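## 4. Getting your manuscript into Climside

I wrote my first novel, *Domberg*, in one enormous word processor file, and moving it over took me a whole evening because I did it in the wrong order. So do it in this order! These steps are for a finished or nearly finished draft. If you're starting from a blank page, skip to section 5.

1. Save a copy of your manuscript somewhere else first. I email mine to myself, which is old-fashioned, but it works.
2. In the copy, make sure every chapter title uses the Heading 1 style. Big bold text doesn't count. Climside only looks at the style (I learned this with a book that came in as one chapter, 621 pages long).
3. Open Climside and choose **File > Import > Manuscript**.
4. Pick your copy and leave "Split at headings" checked.
5. Wait. A long book can take some 20 seconds, and the window goes gray while it thinks. Don't click anything.
6. Look down the chapter list on the left. If a chapter is missing, go back to step 2 and check that title.

**Note:** Footnotes come across fine. Comments don't, so if your editor left you a pile of them, deal with those before you import or keep the old file open next to you.

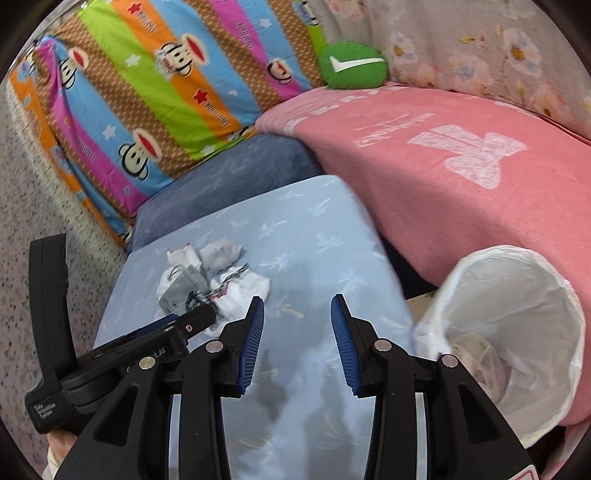

Scene breaks are the other thing that trips people up. Climside wants a single # on its own line, and it will turn that into whatever ornament you choose later on. If you've been using three asterisks, or just a blank line like I used to, run a find and replace now. Blank lines get swallowed on import and your scenes will run straight into each other, and you'll be reading along happily until your detective is suddenly in a different city.

### Adding your front matter

1. Click **Book > Front Matter**.
2. Type your title and author name exactly as you want them on the cover.
3. Add your dedication, if you have one. Keep it to 2 lines or it spills onto a second page.
4. Leave the ISBN box empty for now. We'll fill it in during section 7.

**Caution:** Changing the author name after you've exported starts a brand-new book in your library, and your notes stay behind with the old one. Gianni Fabbri did this halfway through his Messina trilogy and had to copy all his notes over by hand. If you write under a pen name, decide on it before you export anything.

Once the chapter list looks right, go to **File > Save Snapshot** and call it something you'll recognize in December. Mine for the current book is "Nistoston, before I broke it."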